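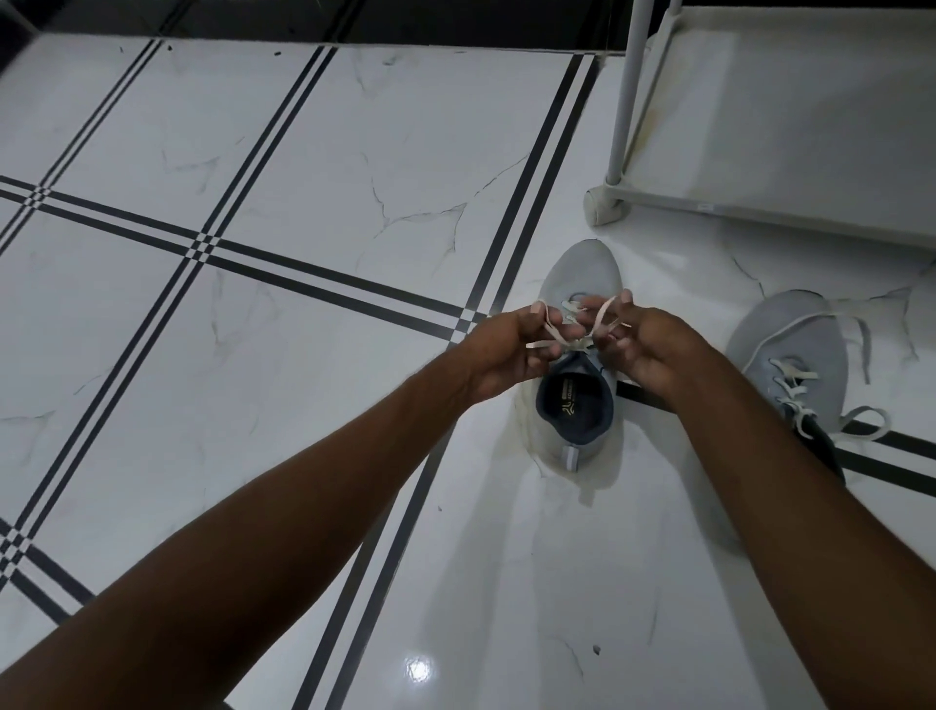 Section 3: Preparing a wreath-laying at the Piltow memorial

Read this section before you book a date. It applies to schools, clubs, regimental associations and families who wish to hold a short ceremony of remembrance. Services led by the town are covered in a separate guide.

Making the booking

1. Send the request form to the Flundivero Remembrance Office. Give the name of the group, the start time and the number of people expected.

2. Wait for the booking slip. It carries the reference for your ceremony, for example 579, which must be quoted in every later message.

3. If you need the public address system, tick box 6 on the form. It cannot be added on the day.

Note: Requests for October and November fill up early. If your first choice is taken, the office will offer another time in the same month.

Setting out the site

4. Collect the wreath stands from the Amato gate. Bring the booking slip and one form of identification.

5. Place the stands on the lower step, facing the avenue. Leave the middle of the step clear for the person laying the main wreath.

6. Check that each wreath has its card fixed with wire. Pins work loose in wind and should not be used.

Caution: Do not lean wreaths, poles or banners against the bronze panels. The surface marks easily and the group will be charged for cleaning.
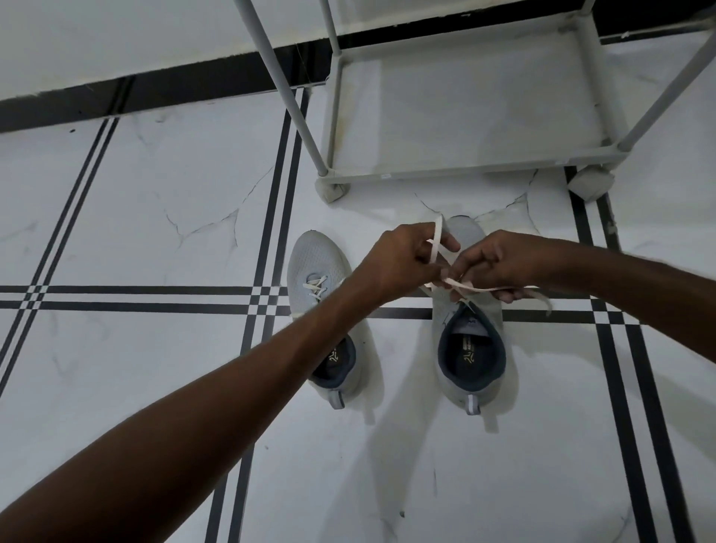
7. Line up the flag party on the left of the steps and guests on the right. Keep the path to the side gate open for wheelchairs and pushchairs.

8. Test the microphone, then switch it off until the opening words.

Order of ceremony

9. Opening words, no longer than three minutes.

10. Reading of the names. Give the reader a printed copy in large type and agree beforehand how the names are said.

11. Laying of wreaths. The main wreath goes first, followed by those from other groups in the order given on the form. Each person steps forward, lays the wreath, pauses and returns to their place.

12. Silence, then the closing music.

Note: Flags are lowered at the start of the silence and raised when the music begins. The Plarero sound unit does not start by itself. Someone must press the green key.

After the ceremony

13. Return the stands and microphone to the gate and have the slip signed.

14. Wreaths may stay in place until the office clears them. Remove anything you wish to keep before you leave.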